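Minutes of the meeting of the Mutel House Kitchen Group
Held on 17/05/2019 in the shared kitchen, second floor

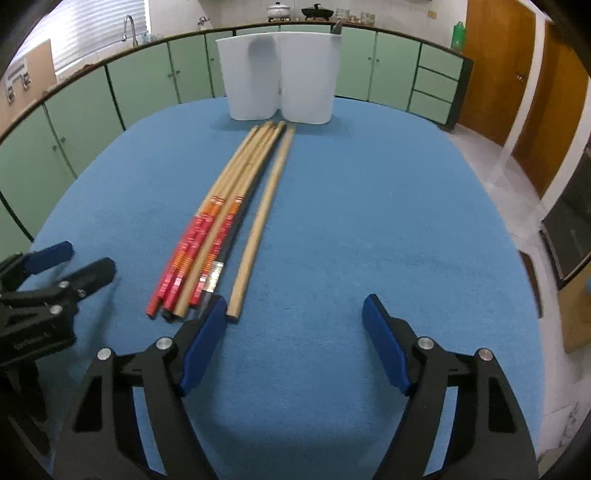

The meeting was opened at the large table. Present were 13 members. The minutes of the previous meeting were read and accepted with one correction: the kettle was bought from Protasik, not from Gidov.

1. Chopsticks and other small utensils

It was said again that the chopsticks are mixed. We have decorated ones with red handles, plain wooden ones and black ones, and they all lie together. Several members find it difficult to make a pair when they are in a hurry at lunch. One member answered that it is not important if the two sticks look the same. Other members did not agree, because the plain ones are not all of the same thickness and it is uncomfortable to eat with them.

Decided: the chopsticks will be sorted by kind before the next meeting. Sticks without a partner will be kept in a separate jar and used for stirring. No chopsticks will be thrown away at this time.

It was asked if the white plastic containers can be used for the sorted sticks. The members who use them for dry food would like to keep them. This question stays open.

2. The blue table

The blue surface is easy to wipe, but people leave utensils on it after washing up. It was agreed that the table must be clear by the evening. The members who cook last will check it. A proposal to put a tablecloth on it received 2 votes and was not accepted.

3. Purchases

Two offers for a drawer insert were compared. The offer from Gidov is 129 and the offer from Ong is a little higher, but Ong includes delivery. The money in the kitchen fund is 995. After discussion the offer from Gidov was accepted, and a member with a car will collect the insert.

The request for a second rice cooker was moved to November, when the fund will be counted again.

4. Washing up

There was a complaint that wooden utensils are left in the sink overnight. Members are asked to wash them by hand and to dry them well before they are put away. The notice near the sink will be written again in bigger letters.

5. Other matters

The shelf beside the refrigerator is loose. Protasik will be asked if they can repair it together with the door handle.

A key to the pantry is missing. Who has it, please return it to the hook.

There were no more questions and the meeting was closed. The date of the next meeting will be put on the kitchen door.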